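November, gone half eleven at night

Quick one, eyes are closing. Desk day at last. Been putting it off since we moved into the Plorndale flat and I could not face another week of cables across the floor. Took everything off and piled it on the bed. Lamp, both boxes of papers, the mugs (plural, shameful), that bag of Savchuk receipts I swore I'd thrown out. Found my other glove. Found 9 quid in coins, which is going on chips.

Maksym came by at lunch for the drill and stayed far too long, as he does. Ate the good biscuits. Says the desk should go under the window, I say no, glare, we had the same conversation in the summer. Moved it to the window. Moved it back. My back is not what it was.

Then wiped down. Spray, cloth, more spray. Then the plugs.
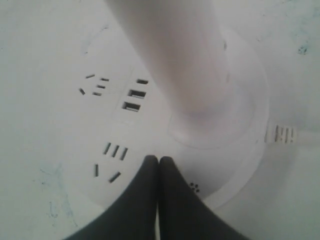
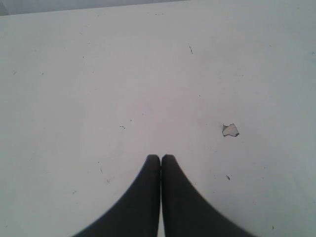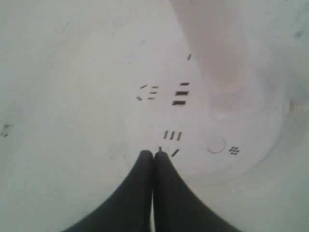 Kettle on after that and sat on the floor with the list. Still to buy: hooks, a decent lamp bulb, cable ties (the pack of 60 from Gulgate, not the tiny ones that snap). Miroslava rang in the middle of it wanting to know if she can work from here when her kitchen's being done. Told her yes, so now it needs to be a desk for two, which I hadn't planned for, hence the fuss about sockets. The round white one is better for that than the old long strip, outlets facing different ways round the top so her charger and mine won't be fighting, and the two USB ports can do the phones. Old strip goes in the hall cupboard. Or the bin. Ask Maksym, he'll want it, he wants everything.

White top was a mistake, by the way. I knew it in the shop and bought it anyway because it looked so clean under the lights. Every smudge shows, and the little dark specks, I went over them with a thumbnail and gave up. Scuffs too. Will try the paste stuff M. uses on her cooker, small patch first. If that does nothing I'm getting a big mat and never speaking of it again.

Measured for the shelf while I had the tape out. 800 across, and it can't come out more than 30 cm or I'll crack my head standing up. Wrote it on my hand then washed my hands. Measured agian. It's on the back of the gas bill now, the gas bill is in the blue folder, the blue folder is on the bed with everything else.

Which is the problem. Bed still full. Moved the lot to the armchair in two goes and dropped the stapler on my foot.

Haven't opened the Nukenov letter. Tomorrow. It'll be about the deposit and I'm not having that in my head before sleep. If they're still going on about the carpet I shall get Maksym to write back, he is ruder than me and enjoys it.

Other things. Rang Mum, she's fine, cold's gone, wants photos of the room when it's finished, ha. Soup for tea, the lentil one, too much cumin. Radiator in the back room is banging again, sort of twice and then a pause. Need to bleed it and need to find the key, which was in the desk drawer before today so goodness knows.

Tomorow: letter, radiator key, hooks, ring the library about the late book. Shelf if there's any day left. Miroslava wants to start after the weekend so the armchair has to be clear by then too, or she can sit on the receipts.

Bed. Alarm for seven.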